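Visit report: Skillier open lab, 22/06/2022

I went to the open lab at Skillier mainly to look at their software. The company writes the control and planning stack for two-arm table cells and sells it to integrators, so there is no big production hall to walk through. Visitors were let in by groups of 15 and I was in the second one. We got a short talk in the kitchen area, then went to the cells.

The stack has two parts with names. Trostura is the planner. Plerkeo is the tool for recording, labeling and replaying runs. The low-level controller has no product name and everybody there just calls it the loop.

The loop and the planner

The planner runs on a desktop machine next to each cell and sends joint targets to both arms. It treats the two arms as one system for collision checks, and as two systems for everything else. So one arm can wait while the other finishes, and a task script can say which arm owns a region of the table at any moment. When I asked what happens if both want the same region, the answer was that the second request is queued and a timeout is logged. They said the timeouts are the first thing they read in the morning.

The task set has 16 scripts at present. Most of them deal with small household things: keys, tags, rings, cloths. The table covering is a printed one, ferns and flowers, and the perception has to cope with that pattern under every object.

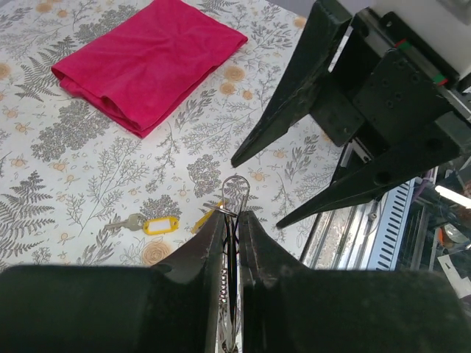

Grasp poses come from a network that looks at the wrist views and the fixed view together. The wrist view does most of the work in the last stretch of an approach, when the fingers themselves fill a good part of it. They mask the fingers out using the joint positions and a model of the gripper. An engineer told us thin metal parts are still the weak spot, as the depth estimate jumps between the wire and whatever is behind it. Their current fix is to average over 14 views before committing to a grasp. It costs time and they would like to get rid of it.

Cloth is handled differently. There is no full model of the fabric. The software finds an outline, picks a contact point inside it and presses down until the motor current goes over a threshold. The threshold is a plain number in a config file, set separately for each arm. I asked if it was learned and was told no, somebody tuned it by hand over two afternoons in June and it has stayed there.

Plerkeo on screen

The replay tool was the part I liked best. You get all camera views on a shared timeline with the joint curves underneath, and you can drag to any point and see what the planner believed at that time. Failed runs are tagged with a reason from a fixed list. The list used to be free text, which made searching useless. The day we visited, the failure folder for the cloth script held 81 runs, and we went through a few of them. In one the outline had picked up part of the printed pattern. In another the arm was correct and the label was wrong.

Export is to a simple folder layout with one file per camera and one for the joints. No conversion tool is needed. I think this will matter more to a small shop than anything in the planner.

A few things looked unfinished. The undo in the labeling window only goes back one step. Camera calibration still has to be started from a terminal, and the message when it fails is a bare error code. They have a ticket open for both.

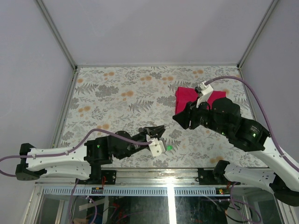
Questions from the group

Somebody asked about running the stack on arms from other makers. There is a driver interface and the documentation for it is public, but so far only one outside firm, Gavrilă, has written a driver, for its own arm.

I asked about licensing. It is per cell and not per arm, paid yearly, and the replay tool is included. Prices on request. There will be another open lab in the fall, and sign-up is by email.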